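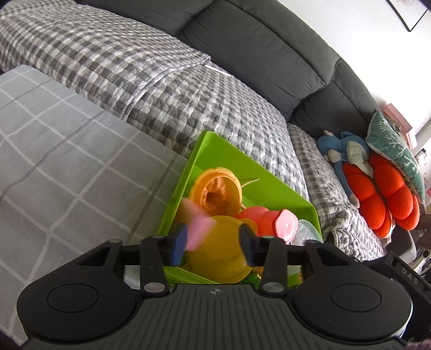
Robótica > Recolha de dados > Kits e serviços > Driltance: vale a pena o pacote com pinça de mão?

Imprimir | Enviar por e-mail

Effie Yule
Estou a comparar duas propostas para recolher demonstrações de arrumação em casa. Uma é o pacote da Driltance, com aluguer de pinça de mão, aplicação para enviar as gravações e o processamento das trajetórias incluído. A outra é a Stoveo, que só vende o processamento e deixa o hardware por nossa conta. O pacote da Driltance fica em 2.000 euros pelo primeiro mês, com um conjunto de pinça e câmara. A Stoveo ainda não me mandou valores fechados.
Alguém já usou um dos dois em casas a sério, com sofá, cama e brinquedos pelo meio? O vídeo da página deles é todo feito numa bancada e não me diz grande coisa.

Demyd Hrytsenko
Uso o pacote da Driltance desde fevereiro. Temos 1.078 episódios enviados, quase todos de quarto e sala: tirar brinquedos de uma caixa, voltar a pô-los lá dentro, passar uma peça de um lado para o outro.
O que funciona: a calibração é rápida, a aplicação avisa quando o envio fica a meio e a trajetória vem alinhada com a abertura dos dedos. Nunca precisei de acertar os tempos à mão.
O que não funciona tão bem: o relatório de rejeições. Recebes um código e pouco mais. Tive episódios recusados com o código de "oclusão" que, a meu ver, estavam bons, e outros aceites em que a peça mal se vê quando os dedos fecham.
Para quem vai começar, a escolha dos objetos pesa mais do que o resto. Nas caixas misturo tamanhos, plástico opaco e plástico transparente, coisas compridas e coisas redondas. Um frasco com cotonetes no meio dos brinquedos dá mais trabalho do que qualquer das peças de cozinha. 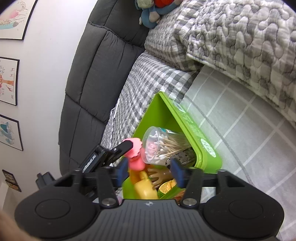 Hậu Đặng
O transparente foi onde desisti da Driltance. A trajetória vem bem, nisso concordo, mas a máscara do objeto que eles vendem como extra falhava quase sempre em plástico transparente. Pedi a devolução do extra e aceitaram, sem discussão. O pacote base mantive mais um mês e depois saí.
Também não concordo que a calibração seja rápida. Para mim não foi. Cada vez que alguém mexia no suporte tinha de repetir tudo.

Demyd Hrytsenko
O extra das máscaras não comprei, por isso aí não posso comparar. Quanto à calibração, no primeiro dia apertei o suporte a sério e não voltei a tocar-lhe. Se andas a montar e desmontar entre casas, é outra conversa.

Hậu Đặng
Era isso, desmontava para transportar. A mala que mandam não leva a pinça com o suporte posto. Num pacote deste preço devia levar.

Katsuhiko Sugiyama
Effie, quantas pessoas vão gravar? O preço que indicas é por conjunto. Nós precisávamos de cinco e a conta deixou de fazer sentido. Acabámos por comprar as pinças à parte e contratar o processamento à Stoveo.
Prós da Stoveo: respondem no próprio dia e o relatório de rejeições traz o instante exato do problema. Contras: o formato de saída mudou a meio do contrato e tivemos de reescrever o conversor. Avisaram, mas em cima da hora.

Effie Yule
Duas pessoas para já, talvez mais no verão. Obrigada pelo pormenor do formato, vou perguntar se isso fica escrito no contrato.
Demyd, qual é a tua taxa de rejeição? E gravam com a casa tal como está ou arrumam o fundo antes?

Demyd Hrytsenko
Varia muito com a pessoa que grava. No início era má, agora anda nos 5%. O fundo fica como está. Mantas aos quadrados, peluches, almofadas, quadros na parede, tudo. O modelo vai trabalhar em casas assim e não vejo vantagem em limpar.

Yuzuki Hayashi
Discordo em parte. Fundo variado sim, mas na mesma casa o fundo é sempre o mesmo, por mais cheio que esteja. Com muitos episódios gravados num só quarto, a política aprende o quarto. Preferia ter 20 episódios em cada casa e muitas casas. Perguntei à Driltance se faziam desconto por mudança de local e disseram que não têm nada previsto.

Demyd Hrytsenko
Certo, mas eu não tenho muitas casas. Tenho as que me deixam usar. Vou mudando a caixa de sítio, ora no tapete, ora junto ao sofá, ora ao lado da cama.

Yuzuki Hayashi
Ajuda, mas não substitui. Testa numa casa que não esteja nos dados e vê a diferença.

Katsuhiko Sugiyama
Para o caso da Effie, duas pessoas e um projeto curto, eu ia para a Driltance um mês, sem o extra das máscaras. Se for para crescer, pinças próprias.

Hậu Đặng
Subscrevo a parte de não levar as máscaras. E pede as almofadas dos dedos de reserva logo na encomenda, que à parte cobram portes.

Effie Yule
Fica anotado. Pedi proposta à Driltance para um mês com dois conjuntos, almofadas de reserva incluídas, e perguntei pela mala. Quando a Stoveo responder ponho aqui os valores dos dois.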